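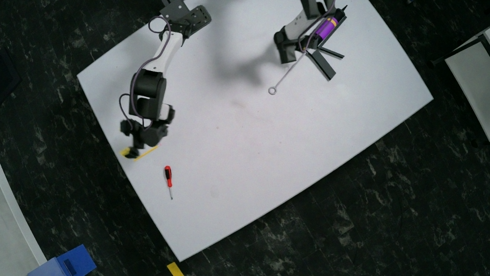 Naledi Tshabalala

Welcome, and thank you for stopping by to find out a little more about us. I'm the founder and head teacher of Mamberg English, a small language school for adults on the upper floor of the old Mabuza building, over the bakery (you'll smell it before you find our door, and yes, most of us give in on the way up). We teach everyday English to people who have come to live here from all over, and to quite a few who have been here for years and never had the time to sit in a class until now.

I started the school with my colleague Dumisani Gumede after the two of us had spent a long stretch teaching in a big college where the groups were enormous and I was still mixing up students' names when the term ended. I used to go home feeling terrible about it! One evening Dumisani said he'd rather teach ten people properly in somebody's garage, and by July we had signed the lease on two rooms and were painting the walls a yellow that looked much calmer on the tin.

There are 98 learners enrolled this term, in morning, evening and Saturday groups. Our youngest is just out of high school and our oldest is 82. She joined so that she could read to her great-grandchildren in English, and lately she has been correcting my spelling of "manoeuvre" on the whiteboard, for which I am grateful.

People often ask what our "method" is, and I always feel I ought to have a grander answer ready. We talk a lot. Every lesson begins with fifteen minutes of conversation about whatever has been going on that week, whether it's a parent-teacher interview, a leaky tap or a neighbour's dog, and the grammar comes out of that. If half the room is saying "I have seen him yesterday", then we'll be doing the past tense before the break, with plenty of practice and a bit of homework to take away. Dumisani looks after pronunciation and the listening work, and he has endless patience with the "th" sound. I take the writing groups, where we do real letters, real forms and real emails, so please bring yours along if one has been sitting on your kitchen counter making you nervous.

Our beginners' course is called Inis, and it assumes nothing at all, including the alphabet. Once you're comfortable there you can move on to Tirno, our intermediate programme, with longer readings, telephone practice and a short talk you give to the group at the end. Everybody dreads the talk and then nearly everybody runs over time. You're welcome to repeat a level if you'd like to, and plenty of our learners do.

Fees are $100 a term for either course, books included, and you can pay in instalments. If that is difficult just now, please have a quiet word with me and we'll see what we can organize. Tea and coffee are on us, though you may find yourself on the washing-up roster eventually.

If you're not sure which group would suit you, come in for a chat any weekday afternoon. There's no written test, only a friendly conversation and a short reading, and you can bring a friend or a family member if that makes it easier. Ring the lower bell, as the upper one belongs to the dentist.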